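# How do you look after a robot's hand?

Your hands look after themselves quite well. If you scratch a finger, new skin grows. A robot has no such luck, so a person must help it.

At the Trikwood workshop in Grelmont there is a robot arm with the name Traken. Its work is to pick up baskets and put them in another place. Lotte Segers is the person who keeps Traken healthy.

## Two fingers are enough

Traken's hand is called a **gripper**. It has two big black fingers. They open wide, they go to the basket, and then they close. Near the hand sits a small camera, so the robot can look at the thing it wants to hold.

## The morning check

Before Lotte touches anything, she switches the robot off and puts a lock on the switch. Now it can't move, even if somebody presses the start button by mistake.

Then she does this:

1. She wipes the fingers with a dry cloth. Dust makes them slippery.
2. She looks for scratches. Small ones are normal – a deep crack is not.
3. She tries every screw with a small key.
4. She cleans the camera glass, very softly, like you clean a pair of glasses.

In July the counter on the robot showed 1,491 grips in one day. After so much work a screw can become loose, and then the finger shakes a little.

## Teaching it where to go

When a finger is changed, the robot must learn again where its fingertips are. Duygu Sönmez does this part. She puts a basket on the table and drives the arm slowly with a control box. The fingers stay open until they are in the right place. If they stop too early, they catch only air. If they go too far, they push the basket away.

A basket doesn't always stand straight, so she also turns it a bit and tries again. She does this 3 times, and she writes down each result in a notebook.

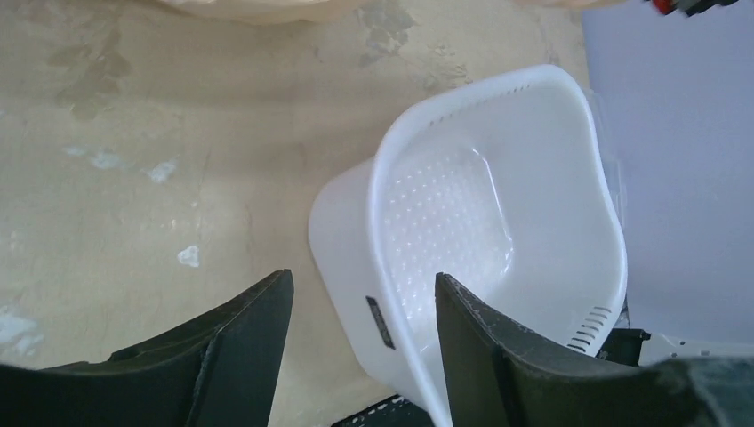

When Duygu is happy with the results, she saves the new position in the computer. Lotte writes the date on the repair card: 20/05/2024. The old finger goes in a drawer, and Traken can start again.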